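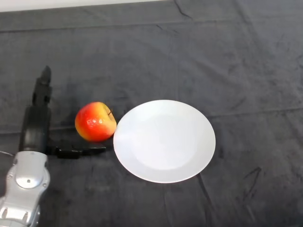
March – the gray cloth stays

Up before six and could not get back to sleep, so I made tea and sat down at the table with the new cloth on it. I have been going back and forth about that cloth for days. It is very dark, nearly charcoal, and a bit fuzzy when you run your hand over it, and Lorne said when I first spread it out that it looked like we were getting ready to bury someone. But then I put down one of the plain white plates with an apple next to it, red and orange going over to yellow on one side, and I thought, well, there it is. I never once noticed the color of an apple on the old oilcloth (all those lemons!). On the gray it shines like something in a painting.

It does need ironing. The creases run every which way and there is one near the top that I have smoothed with my palm over and over, and it pays me no mind at all. Lamisi says to hang it in the bathroom while somebody takes a long shower, and she is usually right about fabric, so I may try that before I drag out the board. I am a little afraid of the iron on anything fuzzy after what happened to the green cushion.

The plates I am happy with, no second thoughts there. We had got down to such an odd collection – the blue ones from Bisanby Road, chipped, and the brown ones that were never really ours. Plain white with a good broad rim is all I wanted. Lorne grumbled about the price and then ate his eggs off one and had a second helping, so I am taking that as approval.

Lamisi is coming to supper and bringing her mother, who I have only met on the porch. I want it to be nice without looking as though I fussed. Soup, I think, and the dark bread, and then baked apples, if I can keep Lorne out of the bag long enough. He takes one every time he goes by and leaves the core on the windowsill. The ones from the Sarpong stand are the best we have had all winter, crisp right through, and I ought to go back for 3 pounds more while they still have them.

Must also find the napkins. I had them in my hand when we packed up the sideboard and I can picture the box, but I can't picture where the box went. Possibly the hall closet, behind the vacuum.

Half past seven now and I can hear him on the stairs. The tea has gone cold and I still haven't written to my sister.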